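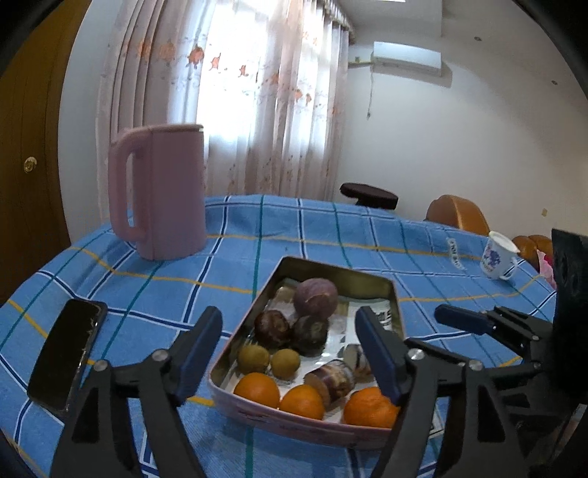
4.2 The table as a storage place

Most of the food storage literature goes straight to the fridge. Fair enough, that is where the money is, and where the waste audits look. But fruit in our sample mostly didn't live in the fridge. It lived on a table, or a bench, or on top of the microwave, in some kind of open container, and what happened to it there had more to do with the container than with the fruit.

We went in expecting bowls. The interview sheet for the first round even says "fruit bowl" in the question wording, which we fixed before round two but too late for the Platport homes. Several people answered no to having a fruit bowl while sitting beside a tray full of oranges. So the round one figures for "fruit kept in the open" are low for Platport and we don't compare the two towns on that item. The sheet was reworded on 1/17/21 to "anything you keep fruit in or on, outside the fridge" and the problem went away.

From here on, "open container" covers bowls, trays, baking dishes, tins with the lid off, baskets, colanders. Also the bottom half of a salad spinner (Risbridge, one house, used daily, they were very happy with it).

Trays and bowls

Of the 53 households, a good share used something flat with a low rim. These we call trays, whatever they started out as. Figure 2 is the kind we mean: metal, rounded corners, a pinkish outside and a printed paper lining in the bottom, sitting on a checked tablecloth. Contents mixed. Citrus along one side, smaller darker fruit further in, a couple of little yellowish-green ones, and one large purple thing that our two coders could not agree on. Bogdan Anghel had it as a fruit, Gearóid Ó Ceallaigh as an onion. It went down as "fruit or bulb, round, purple" and stays that way in the tables.

The difference between tray and bowl matters more than we had thought it would. In a bowl things pile. The bottom layer is out of sight and gets pressed, and people told us over and over that the bad one is always at the bottom. In a tray most things sit in a single layer. You see all of it walking past. Tray households reported finding mouldy fruit earlier, and they threw out less at once when they found it. They also ran out of room sooner. A tray that is full is full, and the rest of the bag goes somewhere else - back in the bag usually, on the floor of the pantry, where it is forgotten about. So some of the gain is lost again. We can't say how much, the pantry floor was not weighed.

Capacity was checked with a standard load of 700 g of mandarins, loose, tipped in by the fieldworker. If the load sat in one layer with no piling the container was coded flat. If it piled, deep. Crude but quick, and it agreed with what people themselves called the thing in nearly every case. The Retano scales we used for this read to the gram, the mandarins did not cooperate to the gram, and a fruit over or under was let go.

Lining

Paper in the bottom was common in trays and rare in bowls. Newspaper, junk mail, kitchen roll, a sheet of a flyer folded to fit. Reasons given were varied and not always consistent within one interview:

"So it doesn't stick." 
"Stops them rolling."
"Keeps the tray nice. It was my mum's."
"I don't know, we've always done it."

Where the lining was printed paper we asked whether people worried about ink. A few did and had moved to plain. Most had never considered it and looked at us as if we'd spoiled something. We make no claim either way on ink, not our field.

What the lining does do is show a leak. A soft spot on an orange wets the paper before it is obvious on the peel, and several people said thats how they found out. Also it gets changed, and changing it means everything comes out and gets looked at. The households that changed the paper weekly were in effect doing a weekly check of all their fruit without calling it that. We think this is the more important bit. In the 12 weeks of diary keeping the weekly changers logged fewer whole fruit thrown out than those who lined and never changed, and the never-changers looked much the same as the ones with no paper.

Caution though. People who change the paper weekly probably do everything weekly. The diary can't separate the paper from the person.

Things that aren't fruit

Nearly every open container held something else too. We hadn't planned to code it and had to go back through the photographs. Small wrapped items were the most usual - sweets, snack bars, single biscuits, sachets. There are two small packaged items in with the oranges in Figure 2 as well, one with a printed wrapper in brown, purple and cream. After that, in no order: batteries, keys, hair ties, a thermometer, pegs, receipts, bread tags, garlic.

Two explanations came up in the interviews. First, the container is simply the flat place nearest the hand, and things get put down there. Second, some people put the treats in with the fruit on purpose so that anybody going for a treat has to at least look at an apple. One Ritchie family had a rule about this (fruit first, then the wrapped thing), and the kids in the house described the rule to us quite differently from the parents.

For waste the effect seems slight. For turnover it may not be. Containers with treats in them got reached into more often, by the household's own account, and a container that gets reached into gets looked at. We mention it as something to follow up, no more.

Mixing

Standard advice is to keep some fruits apart because of ripening, and to keep onions away from more or less everything. Hardly anyone did. Most knew the advice at least partly - bananas were named by nearly all - and the usual answer was that there's only one tray. Space on the table was the limit. A second container meant moving something, and in the smaller kitchens there was nothing to move.

Where fruit was sorted at all it was sorted by size or by kind, inside the same container. Big ones at one end, or citrus together and the odd ones in whatever room remained. Asked about it, people mostly said they hadn't arranged anything. It just went in that way out of the bag. Gearóid's notes from the June visits have a nice run of these where the person says there is no order and then puts an orange back in exactly the spot it came from.

Citrus was the steady part of nearly all containers. It lasts, people buy it by the net, and it was named most often as "the thing thats always there". The softer fruit came and went around it. In a few homes the citrus had become closer to an ornament and the diary shows the same oranges untouched for weeks, then a sudden clear-out. One of these clear-outs came to around 800 g, the largest single entry for fruit in the whole set, and the household was suprised by it. They had been counting themselves as people who waste nothing.

Position on the table

Short section as the data are thin. Containers sat in the middle of the table, or pushed to the wall end. Middle ones got moved at every meal, and so got handled. Wall-end ones did not. In houses with a tablecloth the container was more often lifted than slid, so as not to drag the cloth, and lifting a tray tilts it, and fruit rolls, and people look down. It's a small thing and we would not build anything on it. Bogdan wanted it left in.

Not enough homes to test position against container type. Wall-end and deep tended to go together, middle and flat likewise, and with 53 households the cross-table has holes in it. Left for the larger sample, see 6.1.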